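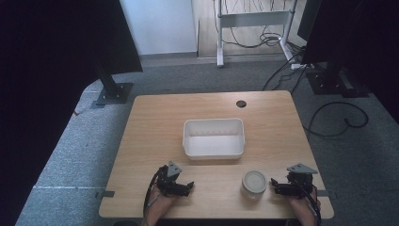 Okay. I read the whole decanting guide that's been going around, the one from Endstead, and I have opinions. Thread, because it won't fit in one.

The pitch, if you missed it: take everything small in your house, put it in matching glass jars with white lids, put the jars in white plastic tubs, put the tubs on shelves. Your life is now better. They have a 14 step version and a "weekend" version and as far as I can tell the weekend version is the same steps in a bigger font.

I'm not against jars. I own jars. I want that on the record before the jar people get here.

My problem starts at step one, which is "empty the original packaging and recycle it." The original packaging has the name of the thing on it. It has the date on it. It has how long to cook the thing. You are throwing out the only part that knew anything.

They say to label the jar instead. Fine. Have you ever met anyone who kept up the labels past the first month? I did mine in June with a nice pen. I now have one jar that says RICE and holds cornstarch, and one with no label that might be baking soda or might be baking powder. I've been making flat muffins to find out which.

A flat white lid also gives you nothing to go on from above. They all look the same in a drawer. So you pick up every one and tilt it at the light like a jeweler. The bag with a clothespin on it never did this to me.

And some of them go cloudy. Mine have, anyway, after enough runs through the dishwasher. The whole argument for glass is that you can see what's in there. Once it's cloudy you've got a heavy box with a lid that rolls.

Now the tubs. The shallow white ones, open top, sides that lean out a little. I have been through Prollwood's and I have been through the Roser kind and I could not tell you which is which if you mixed them up on my table. The price tag could.

Sides that lean out mean two tubs next to each other touch at the rim and leave a wedge of nothing at the bottom. Put a row of them on a shelf and you've paid for a lot of wedge. The guide says "maximizes every inch." Which inch.

I measured, since I knew somebody would ask. My pantry shelf is 648 millimeters wide (the tape measure is metric on the side that isn't worn off, leave me alone). The tub page says the set is "made for standard shelves." I got a full row in and then a gap too small for another tub and too big to ignore. That gap is where the batteries live now.

To be fair to the tubs: they wipe clean. If something leaks, it leaks into the tub. I'll give them that and I'll give it to them with no sarcasm. Soy sauce happened and the shelf was fine.

Also fair: one tub for the stuff you grab every morning is a good idea. Coffee, filters, the sugar, out it comes, back it goes. That's one tub. The guide wants 19.

Somebody asked what I'd do with an empty one. Same thing everybody does. It sits on the table "for now." By dinner it has a receipt, a hair tie and a screw from something. An empty tub on a table has never in the history of my house stayed an empty tub.

Sarita Joshi sent me her version, which she's allowed me to repeat: she decants three things. Salt, oats, and the loose tea, because the tea comes in a bag that tears down the side the first time you open it. Everything else stays in what it came in. Her pantry looks like a pantry. She can find things in it.

She also told me she tried the small jars for spices and went back. You can't get a measuring spoon into a small jar with any dignity. You end up pouring into your palm over the sink.

A few of you are telling me glass keeps things fresher. Fresher than what? A closed bag inside a closed jar, sure, maybe. But a screw lid is as good as the person who screwed it on, and in my house that person is 11 years old and in a hurry.

Same for "it keeps pantry moths out." I've seen this stated as fact on every one of these pages and I have yet to see one of them say how they know. I've had moths exactly once and I had jars at the time. They came in with the birdseed. The birdseed was not in a jar. Draw your own conclusions, mine is about birdseed.

Let me do the money. The Mak starter bundle I was looking at, jars and tubs and a roll of stickers, came up with 300 in my cart by the time I'd matched what the guide lists, before tax. For that I could buy all the rice, flour, oats and beans in my kitchen several times over and throw them directly at the shelf.

"But it saves you money because you can see what you have." I can see what I have now. I have too much barley. I've known about the barley for years. Putting it in glass did not make anybody want it.

The before and after photos also bug me. The "before" always has cereal boxes falling over and a bag of chips open. The "after" has no cereal and no chips. Where did they go? You didn't organize the chips. You hid the chips, or you ate the chips.

One reply says the act of doing it is calming, sitting at a clear table with your jars lined up and moving one at a time. I believe you. I've had that hour and it was nice. I just don't think it needed a shopping list. Sorting a junk drawer does the same thing and you get a working flashlight out of it.

Someone else says the tubs are for jars so that you can pull the whole lot forward. Okay, this one I tried — the jars in mine were the skinny round kind and they tipped every time I pulled. You have to pack the tub full so they hold each other up, and then you can't get your fingers in between to lift one out.

Where I've landed, for whoever skipped to the end:

Keep the bag if the bag closes. Jar it if the bag is bad. Write on the lid, on tape, and put the date on too. Buy one tub and use it for a month before you buy the next one.

And wash out a pickle jar first. If you're still using it at the end of the month, you like jars, go with my blessing. If it's holding pennies, you've saved yourself a bundle.

Adding one more because three people asked: yes, the smell comes out of a pickle jar lid. Mostly. Leave it open on the windowsill a few days. I wouldn't put the tea in it.

And no, I'm not posting the barley.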